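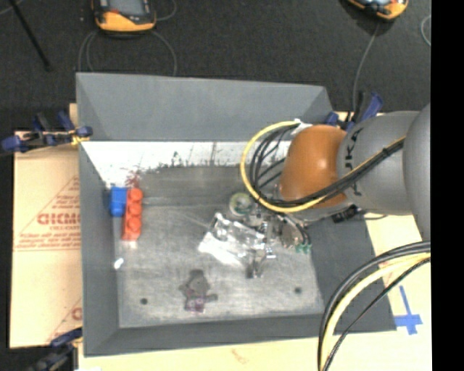

Why does the arm stop partway through a pick and throw a path tolerance error when nothing has touched it?

The tolerance check compares commanded position to measured position on every cycle, and when the planner sends waypoints late the two drift apart far enough to trip it, with no contact needed. In our case the waypoints were late because the vision node was blocking the planner thread.

Ticket: Bin picking cell, intermittent stop during approach
Project: Stosent (student bin picking project)
Opened by: Shewit Derese
Assigned to: Selamawit Mekonnen
Priority: high, demo pending
Status: closed, one follow-up open

Original report (Shewit)

Cell stops during the approach move, usually in the last part of the descent. Controller reports path tolerance exceeded. Brakes engage normally. After acknowledging the message the program can be resumed, but the planner has lost its state by then and the whole cycle has to be restarted.

Happened 18 times in 200 attempts on the overnight script. Does not happen at all when we run the taught test path, which uses no vision. Started after the November merge of the new segmentation branch. I can't prove the merge is the cause, since we also remounted the gripper that week.

Already tried:
Restarted controller and planning PC. No change.
Lowered speed override. Fewer stops but still present.
Swapped the network cable between PC and switch. No change.

Selamawit

Please check the tool load data first. If the gripper was remounted and the mass or center of gravity in the tool table is wrong, you will get tracking error under acceleration. Also post the planner log with timestamps turned on. The one you attached has them stripped.

Shewit

Tool load data was wrong. The table still had the values for the old adapter plate. Re-entered from the CAD model and ran load verification, which passed. Repeated the script: still stopping, same place in the move. So that was a real fault, though a separate one. Log with timestamps attached.

Selamawit

Read the log. Normal gap between waypoint packets is 8 ms. Before every stop there is one gap of 90 ms or more, and the stop follows directly. The gaps line up with the line "segmentation request received" from Skevora. I think Skevora is being called from the same thread that streams the waypoints.

Two questions. Is the mask being refreshed during the descent, and if so, who asked for that? Second, does the gap appear if you feed it a saved depth image in place of the live one?

Shewit

Yes, it refreshes during the descent. It came in with the branch. The idea was to correct the grasp point late for items that shift, mainly the clear packaging, where depth is noisy. Saved depth image gives the same gap, so the sensor driver is not involved.

Selamawit

OK. Move the call out of the streaming thread. The streamer should only read the last finished result and never wait on it. If no new result is ready, keep the old grasp point. Do not raise the tolerance in the controller to hide this – if I find that value changed I will change it back.

Also add a check at startup that compares the tool number in the Promness config with the active tool on the controller, and refuses to run on a mismatch. It would have caught the load data problem on day one.

Shewit, Tue 4 December

Done, in branch fix-stream-thread. Call is now asynchronous, result passed through a single-slot buffer. Reran the full 200 at the original speed override. No stops. Longest waypoint gap in the log is inside the limit.

Side effect: the late correction sometimes arrives after the gripper has started to close, and then it is ignored. Grasp rate on transparent items is down slightly compared with the runs that completed before. Opaque items unchanged.

Startup check added. It fails cleanly if the tool number is wrong. It does not compare mass, only the number, so a wrong value under the right number would still get through.

Selamawit

Reviewed and merged. The drop on transparent items is acceptable for the demo. Opened a follow-up for the mass comparison and assigned it to the Chettiar subgroup, who own the config format. Please copy the tool data steps into the setup page, including where the load verification menu is.

Shewit

Setup page updated. Closing.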